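We use cookies to remember your login and your reading settings. Accept | Settings
Reading time: 5 minutes

Wrist view shifts a little every few days, gripper closes beside the piece

plinth_81
September 19, 2026

Hello all. I look after one cell with a single arm, a two-finger gripper and a small wrist camera. The controller is from Gresum and the camera bracket is a Cistix part, the short one. The job is a toy cutting board with wooden and plastic play food on it, and the arm should pick the pieces up and put them back in place.

My trouble is the following. After I do the hand-eye calibration, everything is good. Then, after four or five days, the gripper begins to close a little to the left of the piece. First it is only one or two millimetres and it still grips. Later it pushes the piece away. I calibrate again and it is good again, and then the same story comes back.

What I checked until now: the base bolts are tight, the board is against its stops, the lens is clean. I made the error counter visible on the panel and it stands at 2186 picks since the last calibration. 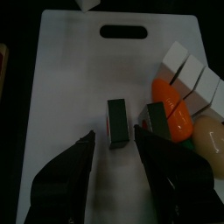

Wrist camera view with the fingers open, before closing on the dark green pieces.

The green pieces are the most difficult. They are small, they stand upright, and if the fingers come down at the wrong place they fall. With the carrot I have much less trouble. Can someone tell me where to look next?

moss_and_mortar

Check the bracket before anything else. The short Cistix bracket has two screws only, and the camera cable pulls on it each time the wrist turns. On ours the screws felt tight by hand and still the camera could be turned a little. Take a fine pencil, draw one line across the bracket and the wrist, and look at it again after two days. If the line is broken, you have your answer.

Also, where is your cable fixed? It should have a loop before the first tie.

plinth_81

Thank you. The cable goes straight to the first tie, I must admit. I will make the line tonight.

Kettle4

I don't agree that it must be the bracket. If the camera moves, the whole picture moves, and then the fingers would also appear at a different place in it. Compare an old picture and a new one, with the same opening of the gripper. The finger tips are fixed to the same wrist as the camera. If they are on the same pixels, the camera has not moved and you should search somewhere else, for example in the fingers themselves or in the arm joints.

This costs nothing and you don't have to wait two days for it.

moss_and_mortar

It is a good check, but it is not complete. If the fingers are worn in the guide, they also appear at another place, and the camera is innocent. You would then blame the wrong part.

Kettle4

Then look at both fingers. If both have moved by the same amount in the same direction, it is the camera. If only one has moved, it is this finger. I have never seen two guides wear in exactly the same direction.

moss_and_mortar

Two guides, no. But the whole gripper can turn on its flange if the pin is missing, and then both go together. I have seen this on a machine we bought second hand from Trallitz. But yes, do the comparison first, it is quick.

orrery_lane

Small remark from the side. Your light looks weak to me. The board is the brightest thing there and the dark green pieces are quite near in tone to the black table. A detector that finds the edge badly can also give an error of some millimetres, and it can change with the daylight in the room. In December we had something similar, every afternoon, and we lost much time with the calibration before we put a second lamp.

plinth_81

The blinds are always closed, so daylight is not the cause, I think. But it is true that I turned the lamp down, to have less reflection on the carrot. I will try to raise it again and put a diffuser.

orrery_lane

A sheet of baking paper in front of the lamp is sufficient for a first try. Keep it away from the lamp if the lamp becomes warm.

plinth_81

I am back with results. I did the comparison from Kettle4 with a picture from directly after the calibration and one from this week, gripper fully open in both. Both finger tips have moved, by 8 pixels, to the same side. The pencil line on the bracket is also broken, by a very small amount, but I can see it with the magnifier. The pin on the flange is present and has no play.

So I took off the bracket, cleaned the threads, put medium thread lock on both screws and tightened them with the torque driver. The cable now has a loop before the first tie. After this I calibrated new, with the arm warm after half an hour of movement.

Kettle4

Good. Please calibrate with the arm always in the same condition, warm or cold, I don't mind which. And save one picture with the fingers open every morning, so next time you have something to compare.

moss_and_mortar

I would still change to the long bracket with four screws. Thread lock holds the screws, but two screws so near to each other will always let the camera turn if the cable catches on something.

Kettle4

The long one puts the camera further out and then it touches the board edge at low picks. We had it and we went back to the short one. A good cable loop is enough in my opinion.

moss_and_mortar

It depends on the finger length. With the Kwon fingers we have about two centimetres left under the camera.

plinth_81

Mine are shorter than these, I believe. I will measure before I order anything. For the moment I leave the short bracket with a new pencil line, and I look at it each Monday. The lamp is up again with the baking paper, but I have not yet enough picks with it to say if the green pieces go better.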